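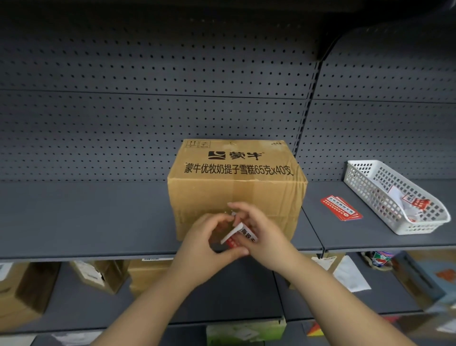 Mahmoud Nasr wrote in to say he'd spent a whole evening putting price cards up and half of them had fallen off the shelf by morning, so was he folding them wrong or was it the shelf. Probably the fold, Mahmoud. See the second question.

Shelf cards, baskets and boxes: questions we keep getting

Quick answers for the Stisuvville store and anybody helping out from Hurnitz. Updated in May. If it's not on this page ask at the back office before you make something up.

Which way does the card fold?

Printed side out. Fold on the scored line, not where it feels right. The short part goes behind, the long part faces the customer. If the item name ends up on the crease you've folded the wrong end.

Why do my cards keep dropping off?

Three usual suspects. Crease too soft, so the card opens up again and slides. Dust on the shelf lip. Or the card got folded, unfolded and folded again, and then it has no spring left. Throw it out and take a new one. Run a thumbnail down the crease once, hard. Once is enough, more than that and the paper cracks and you see a ragged line down the color.

Can I tape them?

No tape. It takes us longer to get the gum off the metal than it took you to put up the whole bay. Clips are in the top drawer, clear ones for flat lips, the Brola ones for the rounded lips.

Can I fold them all ahead of time?

A basketful, yes. Not the full print run. Folded cards get crushed at the bottom and come out with two creases. Flat ones keep fine in the envelope they came in.

What goes in the basket?

Cards for the bay you're working on. That's it. No pens, no box cutter, no lunch. And no old cards! Old ones go straight in the bin bag, since May we have had two bays with last season's price on them and both times somebody had put the old card back in with the new.

Where do I leave the basket?

On the shelf while you're working, next to whatever you're doing. Not on the floor, people kick it. Take it with you at the end. Empty basket goes on the hook by the back office, cards left over go back in the envelope for that bay.

How many cards are in a full changeover?

1,301 for the whole store last time. A packet holds 300, so open them one at a time and finish one before you start the next. If you have two packets open you will mix up the aisles, everyone does.

Do I start with the cards or the stock?

Stock first. Get the bay filled and faced, then card it. If you card an empty shelf you'll be moving every one of them when the stock turns out wider than the plan says. Exception is the endcap, where the plan is fixed and the cards can go up the night before.

What does "faced" mean?

Front of the pack to the front of the shelf, name readable, pulled up to the edge. For cartons the side with the brand on it looks at the aisle. If the carton is going to be opened on the shelf, decide that first, no point facing it and then cutting the front off.

The name on the card is in English and the box is in Chinese (or the other way round). How do I match them?

Go by weight and count. Nearly every case has them on the front in plain numbers even when the rest is in characters. A Mengniu ice cream bar case, say, reads 65克x40支, and that's 65 grams, 40 bars. 克 is grams. 支 is how many sticks or bars. 箱 is a case, 袋 is a bag, 瓶 is a bottle. If weight and count both agree with your card and the brand mark matches you're nearly there, then check the flavor characters against the list taped inside the office door. Two flavors from one brand will often have the same weight and the same count so don't skip the last bit.

Nothing on the list matches. Now what?

Leave the card off. A missing card is better than a wrong one. Write the characters down as best you can, or get somebody who reads them, and put the slip in the tray marked El-Sayed (that's the supplier folder, not a person, people keep asking).

Does the price on the card mean one bar or the case?

One piece unless the card says CASE in the corner. We get this from customers every week. If the thing on the shelf is a closed case and the card has a single price, go and get the right card, don't write on it with a pen.

What about frozen stuff?

Frozen product lives in the freezers, cards for it go on the freezer rail. Rail cards are the same card with the same fold but they need the plastic sleeve or they curl. Slide the card in first and then clip the sleeve to the rail. Other way round you'll bend it. Empty cartons from the freezer lines can be used on dry shelving for practise or for blocking out a display, as long as they're really empty and somebody takes them away after.

Which way up does a carton go?

Follow the arrows. If there are little arrows printed in a corner they point up. Sounds obvious, we still find them lying on their side.

A carton is creased or scuffed. Does it go out?

Creases and scuffs are fine. Crushed corner, torn seam or anything that's been damp, pull it and bring it to the back. Don't tape a seam and put it out.

The shelf is at the wrong height for the card plan. Can I move it?

Uprights are slotted, so yes, shelves move, but two people and unload it first. Lift the front, unhook, count the same number of slots on both sides before you drop it in. If it rocks it's one slot off on one side. Don't move a shelf by yourself to save time. And don't hang baskets off the perforated back panels on the taller bays, hooks for those haven't come yet.

Left or right of the product?

Left edge of the card lines up with the left edge of the first facing. So the price belongs to whatever starts above it and carries on to the right until the next card. For a single carton in the middle of a long shelf you can center it, it just looks better.

My bay goes round a corner.

Stop the cards a hand's width short of the bend, start again after. They won't sit on the curve and they stick out and catch sleeves.

How long should a bay take?

About 9 minutes once you've done a few. First ones take a lot longer and thats fine. Slow and right. Redoing a bay costs more than anybody saves.

When does the next set of cards come?

Wednesday, with the morning delivery. Come after ten, before that the packets are still being sorted by aisle and you'll be in the way.

Can I take a spare basket home?

No.

I found a mistake on a printed card.

Circle it, bring it in, don't put it up. Reprints go in with the following Wednesday's set. If it's the price that's wrong tell the register too, right away.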